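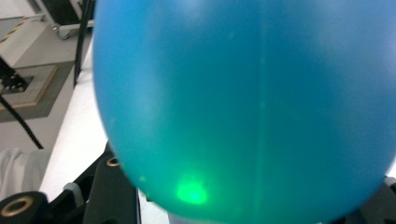 4. Rules for handling soft and inflated objects

4.1 Why a separate set of rules

The general handling rules in Section 3 were written with rigid objects in mind. They tell the operator to close the gripper until the object stops slipping, to lift, and to record the closing width at the moment of lift. For a mug or a block this works well enough. For an inflated object the closing width says little, as the object goes on giving way long after it is held, and two operators who both follow the rule to the letter can end up with quite different grips.

We met this difficulty early in the work at the Flernville site. The first draft of the handling sheet had one line on balloons, which read "take care". Operators took care in their own ways. Some pinched near the neck, where the rubber is thicker. Others took the balloon across its widest part with the fingers open as far as they would go. Both were sensible choices, but the recordings could not be compared, and a model trained on the mixture picked up neither habit cleanly.

The rules set out in this section replace that line. They apply to hand-held gripper tools carried by a person and, with the changes given in 4.6, to the same gripper fitted to an arm. They cover balloons, air cushions, part-filled bags and foam with a closed skin. They do not cover food, which is dealt with in Section 5.

4.2 Preparing the object

An inflated object shall be filled on the same day it is used. Rubber loses air overnight and the surface becomes slack, and a slack balloon behaves more like cloth. The operator shall measure the object at its widest point with the card gauge and write the result on the session sheet before the first take. If the size has dropped by more than one step of the gauge during the session, the object is retired. It is not topped up.

Glossy surfaces need one further check. A bright room light, or any light fitted to the tool, can leave a strong patch on the rubber which moves with the hand. The patch need not be removed, and we advise against trying to remove it, but the lighting shall be left alone for the whole of a session. Changing a lamp part of the way through does more harm than a patch that is there from start to finish.

Powder, talc and silicone spray shall not be used on the object or on the fingers. We tried talc at Tornance. It made the balloons easier to release and it also got into the pivots, and the cleaning took most of an afternoon.

4.3 Preparing the tool

The fingers and the frame of the tool shall be checked by touch before each session with soft objects. The operator runs a gloved fingertip along every edge that could meet the object, including the outer faces, which are often left out. An inflated object bulges past the fingers and will press on parts of the frame that a rigid object would never reach. Ring inserts, screw heads and caps shall sit flush with or below the face around them. Where a fitting stands proud, it is covered or the tool is taken out of use for this class of object.

This was the most argued-over rule in the set. Anitha Shetty, who ran the sessions at Tornance, held that an edge check before every session was too much and that a weekly check would do. We kept the stricter form. The check is short, and a burr can appear at any time if the tool is put down hard. Her objection did lead us to drop a second check at the end of the session, which had been in the draft and which found nothing that the next morning's check would not have found.

4.4 The work area

The table surface shall be clear of anything with a point within reach of the object. Tools in use for other tasks go on a lower shelf or on a separate trolley. Matting and floor marking may stay where they are. The operator shall know where the marked boundary runs and shall not step over it to catch an object that has drifted.

Cables on the floor are allowed if they lie flat and outside the operator's path. A person carrying a large balloon on a hand-held tool may not be able to see their own feet, so the path shall be walked once without the object before the first take. At both sites we had cables that were safe for ordinary work and a nuisance with balloons, simply because nobody could look down past the thing they were holding.

Doors and vents near the table shall be kept shut during a take. A slight draught is enough to turn a resting balloon, and the turn will be recorded as if the gripper had caused it.

4.5 Grasp, hold and release

Closing. The operator closes the tool slowly until the object no longer rolls when the wrist is tilted, and then stops. No further pressure is added for safety. If the object slips during the lift, the take is marked as a slip and kept. It shall not be repeated until it comes out well and the earlier attempts thrown away.

Holding. The object is held still for at least two seconds before it is moved. This gives the rubber time to settle into the fingers and gives the later analysis a clean stretch to work from. The operator should hold the tool with the wrist in a comfortable position, even where that means the object blocks most of the camera's view. An awkward wrist leads to shaking, and shaking is harder to correct for than a blocked view.

Moving. Turns are made from the elbow and shoulder as far as possible. Quick changes of direction are avoided, as a light object with a large face drags in the air and will lag behind the hand.

Release. The tool is opened fully before the hand is drawn back. Rubber tends to cling, and a half-open release pulls the object along with it. If the object sticks, the operator waits. The other hand is not used unless the take is first marked as assisted.

Bursts. A burst ends the take. All fragments are picked up and laid out together on the table, so that the operator can see whether a piece is missing, and the tool is checked again as in 4.3. The recording is kept and marked. Eye protection is worn throughout by the operator and by anyone else within arm's length of the object.

4.6 Changes for arm-mounted use

When the same gripper is fitted to an arm, the closing rule in 4.5 cannot be followed by feel. We use a fixed closing speed and stop on motor current, with the limit set on a spare object from the same packet. The limit shall be set again for each packet. We found the difference between packets of the same make to be larger than we had expected, and a limit that was right for one was too high for the next.

The boundary marking on the floor shall be respected by people while the arm is powered, whatever the weight of the object being handled. It is easy to relax when the load is a balloon. The arm is no lighter for it.

4.7 Experience with the rules

The rules were used for one full round of recording, which began in April and gave 1421 takes across 2 sites. Each site had its own operators and its own stock of objects. Session sheets were kept on paper and copied into Vumix, our record tool, at the end of the day. Of the full set, 6 takes ended in a burst. In most of those the sheet gives no clear cause. One was traced to a cap that had worked loose and stood above the face of the frame, on a tool that had passed its check that morning. We have not changed the rule as a result, but the sheet now asks the operator to note any knock to the tool during the session.

Operators found the rule on slips the hardest to keep. There is a strong wish to hand over tidy work, and a sheet with several slips on it looks untidy. Menon's earlier guidance on rigid objects met the same trouble and dealt with it by putting the slip column first on the sheet -- we copied this, and the number of blank entries fell. We cannot say how many slips went unrecorded before the change.

The hold before moving was kept well by all operators once it had been shown to them in person. Reading it on the sheet was less effective. We would now advise any group taking up these rules to run one short practice session with each new operator, using objects that will not be recorded.

The question of how to describe grip position on an object with no fixed features is still open. The neck serves as a landmark when it is in view, but on a large balloon it is often hidden behind the body. A light seam or crease can help where there is one. We considered drawing marks on the rubber and decided against it, as the marks would appear in every recording and a model might come to depend on them. For the present the operator writes "neck", "side" or "end" on the sheet, and the analysis treats these as coarse labels only.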